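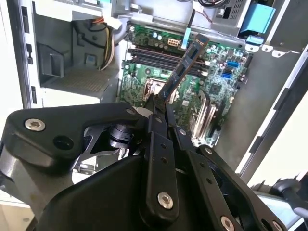 A memory stick is the easy part, try it with a cable, was what a reader wrote under my last post when I mentioned I'd be spending time with Clamus. Fair enough, and I'll get to cables. But I've now had the thing running at Priniscombe for long enough to have a view, and my view is that the easy part is a lot harder than it looks and Clamus is the best go at it I've used.

For those who missed it, Clamus is a method for teaching a robot arm close-up work from recorded demonstrations, with code and trained weights you can download. It comes out of the Wiegand group, and the paper went up with a set of 3,421 demonstrations, nearly all of them jobs on desktop computers. The camera sits at the wrist. You guide the arm through a task, the model learns from the wrist view plus the joint readings, and then a second stage (they call it the settle step, I'd have called it the wiggle) takes over for the last bit of the move.

The settle step is where I got excited. Most methods I've tried treat lining up and pushing home as a single motion. They get to the slot beautifully and then lean on it. Clamus slows right down, makes tiny tilts and watches how the joint readings change, and only commits when they look the way they did in the demonstrations. Watching it feel its way along a memory slot for the first time, I did make a small noise!

Now the numbers. We ran 261 attempts at seating a memory module, with the case shifted and turned a bit between runs, and 147 of them finished with the module fully in and both ends latched. That's a shade over 56 per cent. The paper reports better, but on a case bolted to the table, and ours wasn't. Uvden, the method we used before this, never got half as far on the same bench with the same rules. Most of the failures were one end in and the other end proud, the same mistake I make myself when I'm in a hurry.
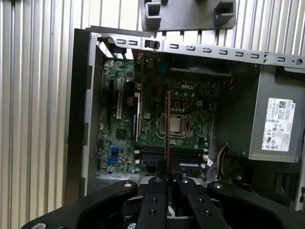

Do you need the full set of demonstrations to get anything out of it?

Start from the released weights and 10 new demonstrations of your own task will get you something worth watching. Training from nothing on a small set didn't work for us at all.

Set-up took longer than the instructions suggest. The wrist camera calibration is fussy, and the script carries on quite happily with a bad one, so you find out much later when every approach lands a slot too high. I'd like a plain warning there. The settings file is also a muddle - three different entries control speed and only one of them matters. On the other hand the logging is lovely. Every attempt gets saved with the readings lined up against the video, and going through the failures with a cup of tea is half the fun.
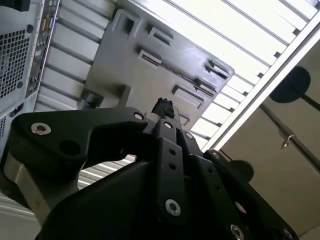 Gripper with a small piece of foam or sponge, beside a computer tower.

Soft things are a mixed bag. The settle step wants something to push back, and with foam the readings barely change before the model decides it's finished. Turning the force threshold down helped a little. And cables, since I promised: power plugs with a stiff latch go in now and then, thin ones hardly ever, and I wouldn't plan anything around either. The authors say much the same in their section on limits, which I appreciated.

It won't suit you if you need speed. One insertion can drag on while it tilts and thinks and tilts again, and there's no setting that hurries it up without wrecking the results. I've stopped minding. For anybody working on rigid parts in tight spaces, with a wrist camera already fitted, I'd say download it this week and set aside a day for calibration.

A second release is promised for June, with retries built in so that a half-seated module gets pulled out and tried again. That would go straight at our commonest failure and I can't wait to run it. I'll use the same bench and the same loose case, and post the new count next to the old one.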